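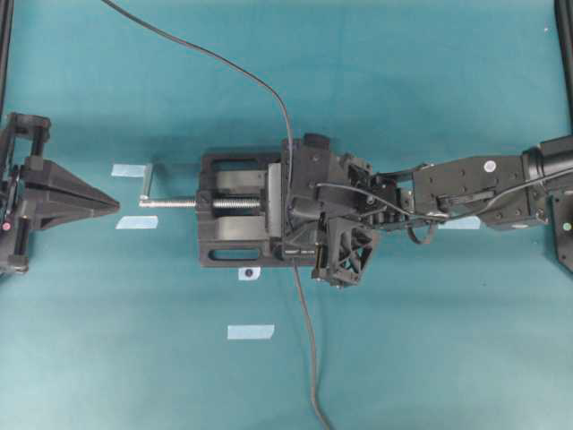 Scheduling posts for a small shop: one tool or three?
Small Business Marketing > Social and Email
Started 6 May 2021

hebdenhardware_liz
Hi all, long-time reader and very occasional poster. I run the marketing for a family tool and hardware store (and when I say "run the marketing" I mean I do it between the register and the school pickup). We have a newsletter with over 600 subscribers, a Facebook page that the older customers love, and an Instagram account that I keep meaning to love.

Right now I use Vultitz to queue up the Facebook posts, Flisness for the newsletter, and then I do Instagram by hand from my phone, usually while dinner is burning. It works, but I feel like I type the same thing three times a week in three places. Vultitz has a bigger plan that would cover all of it, newsletter included, for $59 a month. I'm paying a good bit less than that now for the two together.

Would you pay up for one tool, or stay with the patchwork? I'd love to hear from people who have really lived with either one.
Liesbeth Hermans

paper_and_twine
Welcome out of the shadows, Liesbeth! I was where you are a couple of years back, with a stationery shop, and I went all in on one tool. I would do it again tomorrow. I sit down on the first of the month with a big pot of coffee, write everything in one go, and then I get to forget about it and talk to customers, and that's the part of the job I like anyway. The price stung for the first month or two and then I stopped noticing it.

One thing I'd say is to export your newsletter list before you move anything. Keep a copy on your own computer and another one somewhere else. I lost all my signup dates in the move and I still grumble about it.

RoelV
I'm going to disagree a little with my friend above, and I hope it comes across kindly. I think the all-in-one plans are lovely if you post the same thing everywhere, but I'm not sure you should be posting the same thing everywhere. Our Facebook people want to know opening hours and whether the snow shovels are in. Our newsletter people will read four paragraphs on sharpening a chisel and write back with questions. When I used one tool for both, I got lazy and sent the same text to everyone, and the newsletter replies dried up. It took me most of a year to see the connection.

What I do now is keep a plain spreadsheet with one row per idea and a column for each channel. The idea gets written once, in rough, and then I change the words to suit the place. It takes me maybe half an hour more a week and I enjoy it.
Roel Verbruggen

paper_and_twine
Fair point, Roel, although I'd put that down to the person and leave the software out of it! My tool lets me change the text for each channel before it goes out. You do have to remember to click into each one and do it, I'll grant you that.

RoelV
Ha, yes, guilty. I know myself too well. If there's a button that says "post to all" I am going to press it.

ullon_garden
Can I ask a different question? How many posts are we talking about, Liesbeth? I do ten a month for our garden center, all channels together, and at that level I couldn't justify paying for anything. I use the free schedulers that come with the networks themselves and a connector that drops each new blog post into a draft newsletter for me. The connector does break now and then - usually when somebody changes a password and forgets to tell me - so check it every so often. I went most of July once with nothing going out at all and only found out when a customer asked if we'd closed.

hebdenhardware_liz
Oh my goodness, that would be me exactly. Thank you all, this is so helpful already. I had a look and it's close to the same as ullon_garden, a bit more around Father's Day and the holidays. I hadn't thought about the replies drying up, and that worries me, as the replies are how I find out what to stock. A man wrote back to our last one with a whole page about clamps and I read it twice.

Does anyone know if Vultitz lets you see newsletter replies, or do they go to your regular inbox?

mktg_by_the_lake
Regular inbox on the plan you're looking at. The shared inbox is on the next one up, and they wanted $275 a month from us for that, which made my boss laugh out loud. We stayed with Flisness for email and have been perfectly happy. I'd take the trial of the bigger plan and run your real posts through it for a couple of weeks, and put the cancel date in your calendar the same day you sign up.

hebdenhardware_liz
Trial it is, then, and I'm stealing Roel's spreadsheet in the meantime. Roel, would you mind telling me what columns you have besides the channels?

RoelV
Happy to! Idea, season, who asked for it, link, photo yes or no, and date sent. The "who asked for it" column is my favorite, because I can let that person know when it goes out.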